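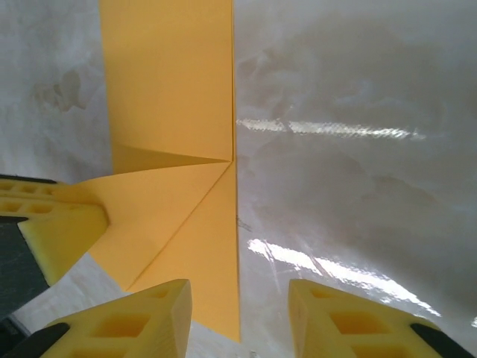 Yellow-orange paper, partly folded, on a glossy white surface.

Bevside launches the Niven, a watch you can read in the dark with your thumb

Posted in: Watches & Wearables > New Releases
Last updated: 13/09/2014

I've been making watches at Bevside for 19 years and I still get silly the week a new one goes out the door, so forgive me if I ramble a bit! The Niven goes on sale in October, and it's the first watch we've done with a raised dial you can touch. Flip the crystal up with a fingernail, run your thumb over the hands, and you've got the time without waking anybody up or pulling out a phone at the movies.

We started with the hands, which had to be stiff enough to take a poke and still light enough for the movement to push around. The early ones bent. The later ones didn't bend but they stopped the watch, and I wore one of those for a week thinking I was early for everything. What we ended up with is a short steel hour hand and a longer minute hand with a little ridge down the middle (you'll feel it right away).

The case is 10 mm thick with the crystal closed, and I know some of you will want it thinner. So do I! The hinge needs the room. It comes in plain steel or a dark gray we're calling Garar, and both ship with a cloth strap and a spare. You get a 6 o'clock marker that's wider than the others, so you always know which way is down.

The first batch goes to our Kurkavside shop and to 30 stores that already carry our watches, and after that we'll take orders by mail. Repairs are done at our own bench in Kurkavside, same as always. If you write about watches and want to borrow one, drop the Bevside press desk a note and tell us which color.

Shares: 19 | Comments: 6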